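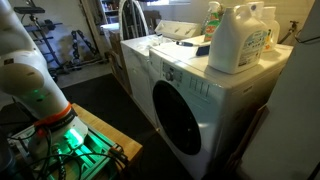

4.2 Controller Comparison at the Laundry Station

The second set of trials compared two controllers on the same arm in a residential basement at the Londbridge site. The first is the position controller supplied with the arm, used with the default gains. The second is the Stępień controller, a compliant scheme that lowers the commanded stiffness along the direction of contact once the estimated force at the tool passes a set threshold. Both were run with the Plasmont parallel gripper and the same trained policy, so that differences in outcome could be traced to the control layer alone. Gripper effects are treated separately in Section 4.3, where the Plasmont unit is compared with the softer Nikby fingers.

The work area is shown in Figure 3. The arm is mounted on a metal platform on a wooden table, with the front-loading washer to its right. Items on top of the washer, among them a large jug of detergent and a spray bottle, were treated as part of the workspace. The policy was expected to plan around them, and contact with any of them was logged as a fault even when the task itself was completed.

Three tasks were defined. In the door task, the arm begins with the washer door closed, takes hold of the edge, and pulls it open far enough for a garment to be loaded. In the knob task, the arm grasps the round selector on the control panel and turns it to a requested setting. In the bottle task, the arm picks up the spray bottle from the top of the washer and sets it down at a marked location. The door and knob tasks involve constrained motion, in which a small error in the estimated pose of the object produces a large force at the wrist. The bottle task involves almost no constrained motion and was included as a control.

Each controller was given 200 trials, divided among the three tasks in the same proportions. The order of controllers was switched after every block of 10 trials to limit the effect of drift in calibration. Before each trial, the target pose passed to the policy was shifted by a random offset of up to 6 mm in the plane parallel to the front of the machine. The same sequence of offsets was used for both controllers. A trial was stopped and scored as a failure if the arm entered a protective stop, if the grasp was lost, or if the operator pressed the stop button.

With the supplied position controller, 141 trials ended in success. Most of the failures came from the door task and followed one pattern: the grasp was made correctly, but the arm tried to pull along a path that did not match the arc of the hinge, and force at the wrist rose until the protective stop was reached. Failures on the knob task were less frequent and more varied. In several, the fingers closed off center and slid around the rim without turning it.

The Stępień controller completed more door trials than the position controller under the same offsets. Protective stops were rare, and the path of the gripper stayed close to the true arc for most of the opening motion. Its results on the knob task were mixed. Lower stiffness allowed the fingers to settle on the knob when the offset was small, but at larger offsets the gripper was pushed to one side and came to rest against the panel. Results on the bottle task did not differ in any way we consider meaningful, although the compliant controller took longer to settle before release.

Two limits of this comparison should be noted. First, the force threshold was tuned on the door task during pilot runs in November and was then left unchanged for the other two tasks. A separate threshold for the knob might well have changed the outcome reported here. Second, all trials used one washer at one station. The resistance of a door latch differs between models and changes with wear, and the present data do not allow us to separate the behavior of the controller from the properties of this particular latch.

Table rigidity was also a concern during setup. Early runs with the position controller produced visible movement of the platform during hard pulls, and the mounting was tightened before data collection began. The pilot runs made before this change are not included in the totals above.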